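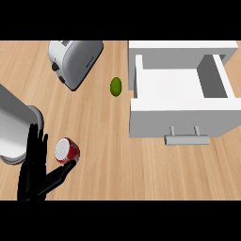 木目の天板に置かれたトースター。手前は赤い缶など

朝はパン派のみなさん、ちょっとうれしいニュースです。キッチン家電のポミニコ(Pominico)が、トースターの修理受付を全機種に広げると発表しました。これまでは購入から2年以内の製品だけが対象だったんですが、9月からは何年前に買ったものでも見てもらえるそうです。いやあ、待ってました!

わたしの家にも、焼き上がってもレバーが戻ってこなくなったトースターが1台ありまして。去年の春に問い合わせたときは「保証期間を過ぎているので買い替えをご検討ください」というお返事で、しょんぼりしながら棚の奥にしまったんですよね。捨てなくてよかった……。

申し込みはウェブのフォームから。型番と症状を入れると、その場で見積もりの目安が出ます。型番は本体の底のシールに書いてあるので、ひっくり返す前にパンくずトレイを抜いておくのをおすすめします(わたしは忘れて、床がえらいことになりました)。診断料は1,000円で、修理に進む場合は代金から差し引かれるとのこと。送料は行きが自己負担、帰りは会社持ちです。

実際の修理を引き受けるのは、提携先の工房ソヴム(Sovum)。昔からアイロンや電気ケトルの修理をやってきたところで、5月に試験的に受け付けたトースターは677台あったそうです。思ったより多くてびっくりしました。みんな、しまい込んでたんですね。

いちばん多かった故障はレバーまわり、次が電熱線だとか。工房の責任者ヌハイラ・マフルースさんに電話で聞いてみたところ、「レバーは部品さえあれば早いんです。困るのは、ご自分で分解したあとにネジをなくしてしまわれた場合ですね」と笑っていました。耳が痛い。ネジ、たぶん引き出しのどこかにあります。

気になる部品の在庫ですが、古い機種のものは工房が少しずつ作り直しているところで、今のところ28機種ぶんがそろっています。それ以外は「お預かりしてから部品を探す」形になるので、時間がかかるかもしれません。毎朝使っている人は、預けているあいだの朝ごはんをどうするか考えておいたほうがよさそうです。魚焼きグリルでも案外おいしく焼けますよ。目を離すとすぐ焦げますけど。

ポミニコの広報、ニスリーン・ナッジャールさんによると、ホームベーカリーとミキサーについても同じように広げられないか検討中とのこと。時期はまだ決まっていないそうです。うちのミキサーも最近ちょっと音があやしいので、早めにお願いしたいところ!

なお、他社製品は受付の対象外です。内部に水が入ったものと、電源コードを自分でつなぎ直したものも受け付けてもらえません。フォームは公式サイトの「修理・お手入れ」のページにあります。わたしもさっそく申し込んだので、戻ってきたらまた書きますね。

(2026年9月24日)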